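Live-in House Manager Wanted, Grodow Writers' House

Grodow Writers' House is looking for a house manager, starting in May. We are a residence for people finishing books, and for people who have told their publishers they are finishing books. The house sleeps 15 when everyone is on speaking terms.

The last manager, Savvas Tsoukalas, held the post through two boilers and one very long trilogy. He is leaving to write something himself, against our advice.

What the job involves

You will run the daily life of the house. That means meeting new residents off the bus, assigning rooms, ordering groceries, keeping the heating bill below the level of scandal, and being in the kitchen by 7 a.m., when the poets come down. (The novelists come down at noon and want to know where the bread went.) You will also handle the booking calendar, which lives in a program called Griltus. Griltus was chosen by a previous board and has opinions about leap years.
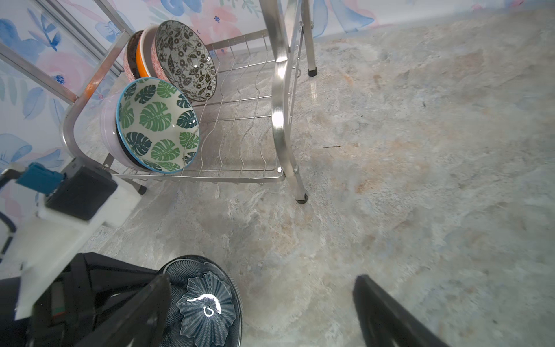
Meals are the part of the job applicants tend to underestimate. Lunch is cold and people fend for themselves. Dinner is cooked by you on weekdays and by residents on weekends, with results that vary by genre. Everyone washes up after themselves, in theory, and the bowls go upright in the steel rack by the flowered wallpaper. The one with the monstera leaves and the blue rim is the popular one, and you may be asked to rule on who gets it. We suggest you stay neutral. Soup is served every Wednesday and has been since the house opened, so please don't apply if you have strong feelings about soup.

Who we want

Someone calm, who can cook for a crowd and say no to adults. Basic plumbing helps. A driver's license is required, as the nearest store is in Skuvitz and the bus there runs on faith. You don't need to be a writer. If you are one, we won't hold it against you, but the answer to "would you read a few pages?" has to be no, and that goes in both directions.

What we offer

3000 a month before tax, your own two-room apartment over the garage, all meals, and 2 days off a week that we do our best to respect. You also get full use of the library, including the 709 books left behind by former residents. Most are their own.

How to apply

Send a resume and one page on a household you have kept running, to Delia Matei at the house office. Please keep it to one page. We live with people who can't. Interviews will be held here with Delia and our board chair, Wumpini Zakaria, and you will be asked to make lunch.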